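Senham replacement drive carrier, 3.5-inch, for Dell tower workstations
Reviewed by Nesma Hegazy
2024-01-02

Four out of five

I ordered two of these to replace carriers that had lost their latches. The tower is a Dell workstation I keep for parts testing, with the board out in the open and the drive bay down at the bottom. Senham sells the carrier as a bare plastic tray. No screws, no cable, no instructions.

Fit is correct. With calipers I found no difference in width from the original that I would trust my hands to repeat. The side pins engage a standard 3.5-inch drive when the rails are spread slightly, and they hold it without rattle. The rails flex more than the Bristar version I bought in May, and that helps when loading a drive but makes the tray feel less solid when empty.

The latch handle is the part that usually fails. Senham's returns to position cleanly and clicks at the end of travel. I cycled one carrier 584 times on the bench with a drive fitted. At the end there was light whitening at the base of the handle and no change in the click.

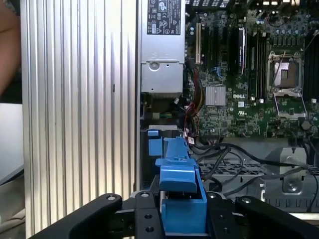 Clearance depends on how you dress the cables. Power supply leads left hanging near the bay will catch the handle as the carrier goes in, so tie them back first. A right-angle SATA connector is easier to live with than a straight one. Removing the carrier takes one hand once the connectors are off.

Color is bright blue, easy to find in a dark case. Molding is clean apart from a small burr on one rail, which I took off with a knife. The surface marks if you drag it along sheet metal.

Packaging was a plain bag inside an oversized box. One corner of the box was crushed but the trays were fine. The part number printed on the bag ends in 663 and the one on the packing slip does not, so check before ordering in quantity.

For: correct fit, positive latch, low drive noise
Against: flexible rails, mismatched part numbers, no screws for 2.5-inch drives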